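The Five-Minute Bed

Why a cream comforter and one blue throw are all the bedroom needs this winter 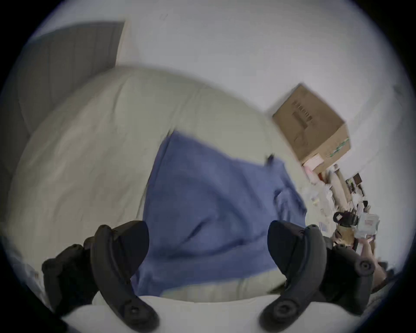 Start with the throw

I have made my bed every morning for most of my adult life and I only started enjoying it last November, when I went to stay in Zurham and slept under the best bedding I have ever met. Nothing on it was grand. There was a big off-white comforter, the lightly quilted sort that never lies quite flat, and over the middle of it a periwinkle throw with that soft, fleecy look that makes you want to sit down before you've taken your coat off. I went home and stripped my own bed of its four cushions, its runner and its scratchy bedspread, and I haven't missed any of them (the cushions went to the dog, who is thrilled).

What I love is how little skill it takes. A flat bedspread shows every crease and punishes you for a wobbly corner. A comforter is meant to bulge. You take hold of the end, give it one good shake so the air gets in, let it drop and walk away. The throw goes on last, and it can be folded, draped or simply left in a heap where somebody crawled out from under it. On a pale bed a crumpled blue blanket looks inviting, and a perfectly folded one looks a bit like a hotel.

The woman who shakes everything

Ingeborg Diekmann has run the Diekmann bedding shop in Skollville for longer than she will tell me, and she has strong feelings about shaking. "Morning and night," she says, demonstrating on a display bed with such force that a price card flies off the shelf behind her. "People buy a lovely thick comforter and then they let it go to sleep. You have to wake it up!"

Her shop is one long room with beds down both sides and you are allowed to lie on all of them. I spent most of a Friday doing exactly that. She sells cream and off-white comforters faster than any other colour, and her niece Britta Kröger, who does the ordering, thinks the reason is washing. White looks wonderful for a month and then you start worrying about tea. Cream forgives you. It also sits happily against a plain white wall, where a bright white bed can make the paint look grubby.

On size, they are both firm: go one up. A comforter that just reaches the edges of the mattress will leave somebody's shoulder out in the cold. You want it to spill over the side in a proper curve, with enough left to tuck under your feet.

Choosing your blue

Periwinkle is a funny colour. In the morning it's nearly grey and by lamplight it goes almost lilac, and I've become quite silly about it. Hajar Abdelaziz dyes and sells blankets from a unit behind the old station in Zurham, and she keeps a wall of blues to try against a customer's own pillowcase. She told me to bring mine in a bag, and I'm so glad I did, as the navy I had set my heart on looked like a hole in the bed.

Fleece is the easy choice for a throw. It dries quickly, it weighs next to nothing and it doesn't mind being dragged to the sofa and back. Wool is warmer and handsomer, and costs more to look after. Hajar's advice is to buy the fleece first, find out where in the house it ends up living, and then decide whether you want the wool one.

My own throw measures 126 by 100 centimetres, small for a double bed, and it's just right. It covers the middle, where you sit to put your socks on, and leaves plenty of the cream showing all round.

Washing day

Fleece wants a cool wash and no fabric softener, which flattens the pile. Turn it inside out if it has a right side. Hang it over two lines so it doesn't get a ridge down the centre.

The comforter is another matter. Mine won't go in my machine, and squashing it in with a knee doesn't count. I take it to the launderette twice a year with a book and a bag of change. Check that it's dry right through before it goes back on the bed: press your palm into the thickest parts and wait. If you feel any chill, give it another turn in the dryer.

A box beside the bed

Dörte Thiele, who lets out the room where I stayed, gave me the other habit I've kept. Small things gather by a bed. Hair clips, chargers, receipts, the lid of something. She puts an ordinary cardboard box within reach and sweeps the lot into it before she shakes the comforter, so that nothing gets flung across the room. Once a week she sorts it out on the kitchen table.

I've been using the box my kettle came in. It has a tear down one side and I keep meaning to swap it for a basket.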